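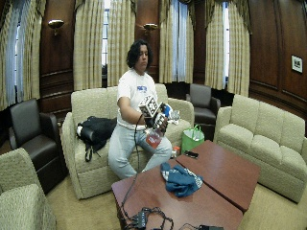 ## Snacks on the overnight ferry, a thread (1/6)

We just got home from the overnight boat to Idari and I have so many feelings about what to pack for it, so get comfortable, this will take me a few posts.

**2/6** The cafeteria closes at 4 in the afternoon. Yes, before dinner! I learned this on my first crossing with half a sleeve of mints in my coat, and I have packed like a bear in November ever since.

**3/6** Bread travels better than anything. Get the long rolls from Longo the evening before, not the morning of (too soft, they squash), and wrap them in a dish towel. Two per person and you'll still have one for breakfast. 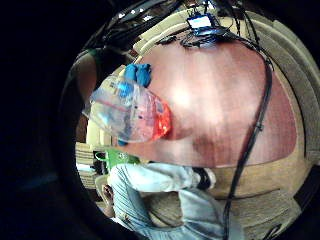

**4/6** Fruit is where people go wrong, and I say this with love, having once carried 200 grams of raspberries in a sweater sleeve. Take clementines, or those hard little pears. I'm also a big believer in one clear plastic bag for all the small stuff, the kind where you can spot the orange-red thing you're after without tipping everything out on the table.

**5/6** Coffee: bring your own. I like Javo, the dark one, in the biggest thermos you can stand to carry. The hot water tap is down by cabin 1321 and it's slow, so go before the movie ends and everybody lines up.

**6/6** My sister-in-law swears by Zatness ginger chews if the water gets choppy. I find them awfully strong but I did eat 4 of them. Tell me what you all bring, I'm already making a list for spring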